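Small Yard, Long Order Book

Friday, June 1, 2018

The slipway at Soliman Boatworks slopes down to the Wullbridge estuary at an angle that was set for fishing smacks, and it has been a nuisance to every naval architect who has had to work with it since. Anything launched here goes in stern first and is turned by tug before it reaches the mudbank on the far side. The yard has looked at changing the slope twice and decided both times to spend the money on other things.

The latest of those other things is a plate cutting line, which went into the north shed in January. It replaced a table so old that the operators had to correct for a lean in the gantry by hand. Kristine Tiongson, the yard's production manager, says the new line has taken a week out of the time needed to get a hull from first cut to frames standing.

"We used to cut, check, grind and check again," she says. "Now the parts go straight to the fabrication bay and the welders complain to me about other things."

The first vessel to come off the new line is the Bunonetti, a shallow-draft workboat ordered by Brellitz, a ferry and harbor services company with routes along the coast. She is a steel catamaran with an aluminum wheelhouse, a bow ramp and an open deck long enough to carry a loaded truck. Brellitz wants her for buoy work in summer and for moving supplies to the outer landings in winter, when the regular ferry can't get alongside.

Those two jobs pull the design in different directions. Buoy tending calls for a low, stable deck and a crane placed well forward. Winter supply work calls for freeboard, a dry place to stow cargo and enough power to hold the ramp against a beach with the tide running. The first set of drawings favored the crane. The owner's crews looked at them and asked for the deck to be raised, which meant a heavier structure, which in turn meant bigger engines and a rethink of the fuel tanks.

The Bunonetti now has 4 engines, two in each hull, driving waterjets. It is an expensive way to power a boat of this size. The argument for it is that a blocked intake, a common event in weedy shallows, will cost the skipper a quarter of the available thrust and leave the boat under control. The argument against it is the engine room, or rather the two engine rooms, where a fitter has to lie down to reach the outboard filters.

Marites Pascual has been fitting out boats at Soliman for most of her working life and leads the mechanical team on the Bunonetti. She asked for an extra hatch on each side before the deck plates went down, and got it.

"If you can't reach a thing, it doesn't get serviced," she says. "I don't care how good the manual is."

Her team works from a bench at the water end of the outfitting shed and spends the early part of each shift going through the pipe runs on paper. Changes are marked in red pencil and walked over to the drawing office before lunch. It is an old system, and the drawing office would like to put it on tablets. Pascual has agreed to try this on the next hull. 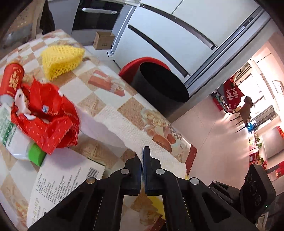
A yellow foam fruit net on a patterned tablecloth.

The order book beyond the Bunonetti is fuller than it has been in years. A sister vessel is under contract, with an option on one more. There is also repair work, which pays the bills between launches and which the yard has been careful to keep. Trawlers and pilot boats come in for blasting, paint and shaft work, and the schedule for the small dry dock is fixed well into the fall.

Altogether the yard and its subcontractors expect the Brellitz contracts to support 400 jobs in and near Wullbridge. Most of those are outside the gates, in machine shops, electrical firms and the haulage company that brings plate in from the railhead. The road from the railhead is a sore point. It crosses a weight-limited bridge, and the longest plates have to be sent the long way over the hill, at night and with an escort.

Finding people is the other sore point. Wullbridge lost a generation of welders when the big yard upriver closed, and those who stayed in the trade got used to traveling for it. Soliman has taken on apprentices every year since, but an apprentice needs years before he or she can be left alone with a pressure-tested seam. Tiongson has been calling former employees who went offshore and asking whether they would like to sleep at home.

Some would. The pay is lower than on the rigs and the shed is cold in winter, but the hours are regular. Pay talks with the workforce ended this spring with a two-year agreement that includes a paid half hour for changeover between shifts, something the welders had wanted for a long time. Grinding noise has been dealt with too, by moving the worst of it behind a curtain wall at the back of the fabrication bay.

The town has its own interest in the timetable. Launches at Wullbridge draw a crowd to the quay, and the harbor office closes the channel while the tug makes its turn. The Bunonetti needs a spring tide to clear the end of the slip with her engines installed, so the choice of dates is narrow. If the wheelhouse wiring runs late, she can go in without it and be finished afloat. If the jets run late, she waits for the next tide.

Sea trials will take place outside the bar, with Brellitz crew aboard from the first day. They will run the measured mile, test the crane with water bags and put the ramp down on the sand at the north landing, first empty and then with a truck on deck. Pascual will be in the port engine room for all of it, with her own flashlight and a box of spare filters.

The plate for the sister vessel is already stacked beside the north shed, and cutting is due to start as soon as the Bunonetti leaves the slip.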